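July, folding notes, 4:10 pm

Back on dark clothes this afternoon, and I'm still not happy with our rectangle fold on the soft stuff. The stiff cotton from the Nalano box behaves – you crease it once and it stays put. The soft knits just relax the second you let go, and then you've got a lump with corners that wander. I tried the Flanagan method again (sleeves in first, then thirds, then half) and it's better, but it eats 25 seconds a piece and I had 18 pieces to get through!

The fruit bedspread is staying on the bed for now. I like it, lemons and all, and dark clothes stand out against it so well that I can spot a crooked edge from the doorway.

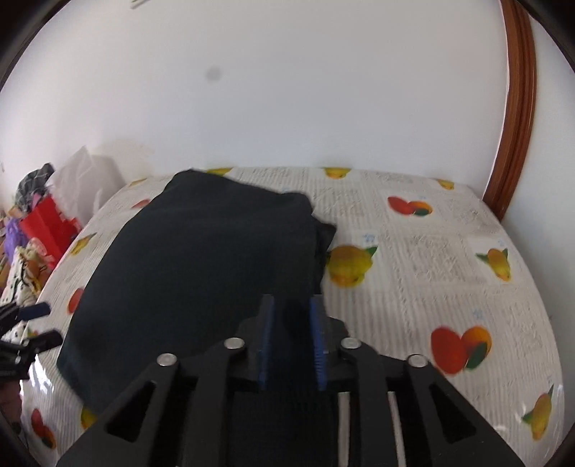
Anyway, edges. I'm going to let small wrinkles go and only refold when the long side is visibly off. Smoothing from the middle outward with a flat hand helps more than tugging at the corners, which I keep doing out of habit (please yell at me if you catch me at it).

Still to do: try the Esateck folding board on the soft pile, write up the towel numbers, and wash the bedspread on cool before the next round. Piece 694 needs a new label too, the old one came off in the drawer.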